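종이컵은 왜 차곡차곡 쌓일까?

물을 마시거나 따뜻한 코코아를 마실 때 종이컵을 써 본 적이 있을 거예요. 종이컵은 아주 가볍고 얇습니다. 그런데도 물을 담을 수 있고, 여러 개를 겹치면 기둥처럼 높이 쌓을 수도 있습니다. 이 글에서는 종이컵의 모양을 살펴보고, 컵을 겹쳐서 정리하는 방법을 알아봅니다.

위는 넓고 아래는 좁아요

종이컵을 옆에서 보면 네모가 아닙니다. 위쪽이 넓고 아래쪽으로 갈수록 조금씩 좁아집니다. 수학 시간에는 이런 모양을 원뿔대라고 부릅니다. 아이스크림콘처럼 생긴 원뿔에서 뾰족한 끝을 잘라 낸 모양입니다.

아래가 좁으면 좋은 점이 있습니다. 컵의 좁은 바닥이 다른 컵의 넓은 입구로 쏙 들어갑니다. 만약 컵의 위와 아래 너비가 똑같다면 어떨까요? 컵 안에 같은 크기의 컵을 넣을 수 없습니다. 그러면 컵 위에 컵을 하나씩 올려야 하고, 자리도 많이 차지하겠지요.

겹친 컵은 키가 조금씩만 자랍니다. 컵 하나를 더 끼울 때마다 입구의 두꺼운 테두리가 있는 부분만큼만 높아지기 때문입니다. 그래서 컵을 많이 겹쳐도 상자나 찬장에 넣기 쉽습니다.

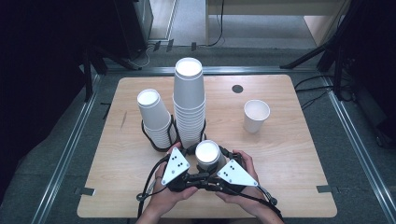 겹친 컵의 옆면에는 줄무늬처럼 보이는 부분이 있습니다. 줄 하나하나가 컵의 테두리입니다. 컵이 몇 개인지 알고 싶으면 컵을 모두 빼지 않고 이 테두리를 세면 됩니다. 가게나 급식실에서 컵이 얼마나 남았는지 볼 때에도 쓸 수 있는 방법입니다.

계산을 한번 해 볼까요?

높이가 9센티미터인 컵이 있다고 합시다. 이 컵은 하나를 더 겹칠 때마다 1센티미터씩 높아집니다. 컵 17개를 겹치면 전체 높이는 얼마일까요?

맨 아래 컵의 높이는 9센티미터입니다. 나머지 컵은 16개이고, 하나에 1센티미터씩 더해지니까 16센티미터입니다. 9와 16을 더하면 25센티미터가 됩니다. 필통보다 조금 더 긴 정도입니다.

이번에는 컵을 겹치지 않고 하나씩 위로 올려 봅시다. 9센티미터에 17을 곱하면 153센티미터입니다. 초등학교 고학년 어린이의 키와 비슷하지요. 같은 수의 컵인데 높이가 이렇게 달라집니다. 컵 100개를 겹치면 얼마나 높을지도 직접 계산해 보세요. 9에 99를 더하면 됩니다.

컵을 만드는 종이

종이컵은 세 부분으로 이루어져 있습니다. 옆면이 되는 종이, 바닥이 되는 동그란 종이, 그리고 입구의 테두리입니다. 테두리는 따로 붙이는 것이 아니라 옆면 종이의 윗부분을 바깥으로 돌돌 말아서 만듭니다.

옆면 종이를 펼치면 부채꼴 모양입니다. 공장에서는 큰 종이를 부채꼴로 자른 다음, 둥글게 말아서 양쪽 끝을 조금 겹쳐 붙입니다. 여기에 바닥 종이를 끼우고 단단히 누릅니다. 마지막으로 입구를 말면 컵이 완성됩니다.

그냥 종이에 물을 부으면 금방 젖어서 흐물흐물해집니다. 그래서 음료를 담는 종이컵은 안쪽에 물이 스며들지 않도록 아주 얇은 막을 입힙니다. 많이 쓰이는 것은 폴리에틸렌이라는 플라스틱입니다. 막이 무척 얇아서 눈으로는 종이와 잘 구별되지 않습니다.

테두리는 무슨 일을 할까요?

얇은 종이의 가장자리는 힘을 받으면 쉽게 휘어집니다. 하지만 종이를 돌돌 말면 훨씬 단단해집니다. 공책 한 장을 빨대처럼 말아서 양 끝을 잡아 보세요. 펼쳐져 있을 때와 달리 잘 구부러지지 않습니다. 컵의 테두리도 같은 원리로 입구를 둥글게 지켜 줍니다.

테두리는 입에 닿는 부분이기도 합니다. 종이를 잘라 둔 그대로라면 가장자리가 날카로워서 입술이 불편할 것입니다. 둥글게 말린 테두리는 매끄러워서 음료를 마시기 편합니다.

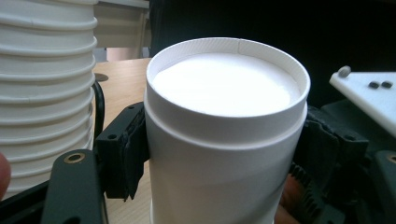 종이컵을 관찰할 때에는 먼저 빈 컵을 밝은 곳에 놓습니다. 그리고 손가락으로 입구를 따라 천천히 한 바퀴 돌아 봅니다. 매끄럽게 이어지다가 살짝 턱이 느껴지는 곳이 있으면 종이가 겹친 자리입니다. 사진 속 컵에도 테두리 위쪽의 가운데에서 조금 오른편에 작은 세로 이음매가 있습니다. 여러분의 컵에서 이음매를 찾았다면, 그 선이 옆면을 따라 바닥까지 이어지는지 살펴보세요. 컵의 바깥쪽에 볼록하게 튀어나온 띠가 있는지도 확인해 봅시다. 모든 종이컵에 띠가 있는 것은 아니므로 친구의 컵과 비교하면 다른 점을 찾을 수 있습니다.

컵을 겹쳐서 정리하는 방법

준비물은 깨끗한 새 종이컵 13개와 평평한 탁자입니다. 시작하기 전에 손을 씻고 물기를 닦습니다.

1. 컵 하나를 탁자 위에 똑바로 세웁니다. 입구가 위를 향하게 합니다.
2. 다른 컵의 옆면을 두 손가락으로 살짝 잡습니다. 입구 안쪽에는 손을 넣지 않습니다.
3. 잡은 컵을 세워 둔 컵 바로 위로 가져갑니다. 두 컵의 가운데를 맞춥니다.
4. 천천히 내려놓습니다. 힘주어 누르면 나중에 컵을 빼기 어렵습니다.
5. 나머지 컵도 같은 방법으로 겹칩니다.

다 겹쳤으면 옆에서 바라봅니다. 기둥이 한쪽으로 기울어져 있으면 위쪽 컵부터 몇 개를 빼서 다시 넣습니다. 아주 높은 기둥은 옆에서 조금만 밀어도 쓰러질 수 있으니 두 개의 낮은 기둥으로 나누는 것이 좋습니다.
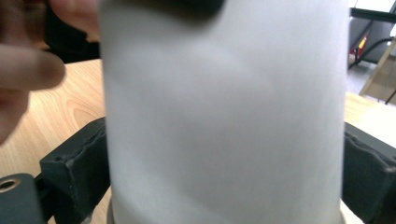 흰 원통의 옆면. 둥근 면을 따라 부드러운 회색 그늘이 진다.

컵이 잘 빠지지 않을 때

겹친 컵 두 개가 꼭 붙어서 떨어지지 않을 때가 있습니다. 컵과 컵이 서로 문지르는 힘, 곧 마찰력이 크기 때문입니다. 또 두 컵 사이가 꽉 막혀 있으면 컵을 뺄 때 공기가 그 사이로 잘 들어가지 못합니다.

이럴 때에는 아래 컵을 한 손으로 가볍게 잡고, 다른 손으로 위 컵의 테두리를 잡아 조금씩 돌립니다. 틈이 생기면 공기가 들어가서 컵이 쉽게 빠집니다. 너무 세게 쥐면 컵이 찌그러져서 오히려 더 빼기 힘들어집니다.

다 쓴 종이컵은 어떻게 할까요?

마시고 남은 음료를 버리고 물로 한 번 헹굽니다. 그다음 물기를 털고 차곡차곡 겹쳐 모읍니다. 종이컵은 안쪽에 막이 있어서 신문지나 공책과 따로 모으는 곳이 많습니다. 학교나 동네에 종이컵 수거함이 있는지 찾아보고, 없으면 어른에게 어디에 버려야 하는지 물어보세요.

낱말 풀이

원뿔대: 원뿔의 뾰족한 쪽을 밑면과 나란하게 잘라 낸 모양
이음매: 두 부분이 맞닿아 이어진 자리
마찰력: 맞닿은 두 물체가 미끄러지는 것을 방해하는 힘

더 해 보기

집에 있는 그릇과 통 가운데 겹쳐지는 것과 겹쳐지지 않는 것을 찾아 공책에 적어 봅시다. 겹쳐지는 물건은 위쪽과 아래쪽의 너비를 자로 재어 보세요.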